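**Edinix Workplace Change Office**
Thread on the returns sorting trial at Skivlow - Friday, June 9, 2023

**1/** We have been asked by colleagues at several sites to set out in public what the robot arm trial at Skivlow involves and what it will mean for the people who work there. The posts below cover the work, the rota, pay, training and the points still under discussion.

**2/** Skivlow handles returned household goods: kitchenware, plastic tableware, soft toys, garden toys for children. Everything comes back mixed. At present 563 people are employed on the site, most of them in receiving, grading and repacking.

**3/** The task under trial is the first sort, in which a mixed lot is separated by type before a person grades it. It involves a great deal of reaching and turning, and it is the task most often named in our own records of shoulder and wrist complaints. 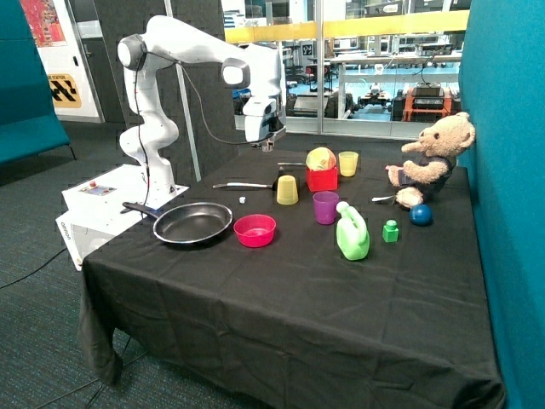 *Heloísa Portela, Workplace Change Office. Technical notes by Gangadharan Nadar, Sorting Systems.*

**4/** A mixed lot at the practice table might include a frying pan, a spatula, cups, a toy watering can and a teddy bear. Some goods are hard and smooth, some are soft, and some roll. The arm must be able to pick up each one and set it down without damage.

**5/** The practice table is kept apart from the main floor. Sorters are rostered to it for half a shift at a time, always in pairs, and the time counts as ordinary working hours. No one has been rostered without agreeing to it beforehand.

**6/** The sorters' part in the trial is to choose the goods, decide how they should lie and record what they would have done with each item by hand. Their notes are kept next to the machine's own log and both are read at the Tuesday review.

**7/** Mr Nadar reports that the written notes have been of more use than the log in deciding what to change. The log records that an item was dropped. The notes say that a sorter would have taken a ladle by the bowl end, or would have moved a cup first to get at it.

**8/** On jobs. The company has given a written undertaking that no permanent post at Skivlow will be removed as a result of the trial or of any decision that follows from it within 3 years. The undertaking was signed in the spring and is displayed by the canteen. Agency contracts are dealt with in post 16.

**9/** On volume. A sorting bay handles 900 items on a full shift when worked by hand. Our plan assumes that a bay with an arm would handle the same 900, with one sorter in attendance where there are now two. The second sorter would move to grading, where there is a standing backlog.

**10/** We are aware that some colleagues expected a higher target to be set. No higher target has been proposed, and any change to the figure would have to go through the joint works council in the usual way.

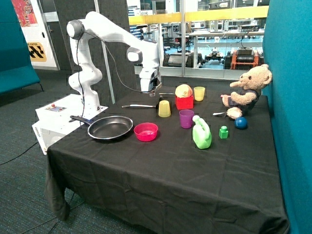

**11/** Grading is the part of the job that will grow, and it asks for judgement of a kind the arm is not being given. Under the present rota kitchenware and toys are graded by separate teams, and a mixed lot waits until both have been to it. On the practice table the bear sits across the cloth from the frying pan, with a green watering can and a building block in between, and a single trained grader could deal with all of it. The proposal is therefore to train graders in both groups of goods. Jussara Queiroz, who leads toy grading, has written the first draft of the joint guide.

**12/** Training for combined grading will take place in paid hours. It consists of two days in the training room and a further period alongside an experienced grader. Those who complete it will move up one pay step, whether or not the arm is adopted.

**13/** We also wish to record an objection. Lindalva Falcão, who has sorted at Skivlow for many years and speaks for the sorters on the works council, told the last review that working in a pair is what makes the shift bearable, and that a bay with one person and a machine in it will be a quiet place to spend a day.

**14/** The review accepted the point. The bays had been drawn up with high partitions between them. The revised layout sets them in facing pairs with a shared bench, so that attendants can see and speak to each other. It costs some floor space, and we consider it a fair price.

**15/** On control of the work. The attendant may stop the arm at any time and for any reason, and will not be asked to justify the stop on the day. Stops will be looked at in total, by bay and by week, and will not be recorded against a named person. We know that this last condition matters to people - it will be written into the site agreement.

**16/** On agency staff. The undertaking in post 8 does not cover them, and we will not pretend that it does. Howells, which supplies temporary workers during the busy months, has been told that fewer first-sort shifts may be needed next year. Howells workers with a full season behind them may apply for the grading training on the same terms as our own staff.

**17/** On records. Rota changes and training places will be handled through Notix, the system already in use for leave. Colleagues without a login may ask for a paper copy at the site office, and supervisors should have copies to hand at shift change.

**18/** Questions received so far, with the answers given:

- *Will attendants be expected to repair the arm?* No. They will clear the table and restart it. Anything further goes to Sorting Systems.
- *Will breaks change?* No.
- *Can I go back to hand sorting if I do not take to it?* Yes, within the first eight weeks, with no effect on pay.
- *Will broken glass go through the arm?* No. Glass and knives will continue to be taken out at receiving by hand.

**19/** Shiyu Cao of Occupational Health is collecting a short comfort survey from everyone who has worked at the practice table or in an ordinary bay during the trial. Almost 900 forms have been returned, one for each half shift worked. The full results will be given to the works council before they are given to management.

**20/** Early returns mention less reaching and more standing still. Several forms ask for a stool of proper height and for matting. Both have been ordered. Two forms ask for the cloth on the table to be in a lighter colour, as dark goods are hard to make out on black. Mr Nadar is looking into this and has asked the pairs to try a grey one.

**21/** The decision on whether to fit arms in the working bays is due in August. It will be taken at a joint meeting, and the papers will be posted on the site noticeboard a fortnight beforehand in English, Portuguese and Malayalam.

**22/** Comments may be left under this thread or handed in at the Skivlow site office. Unsigned comments will be read. Matters concerning an individual's own post or health should be raised with a supervisor or with Ms Cao's team and should not be posted here.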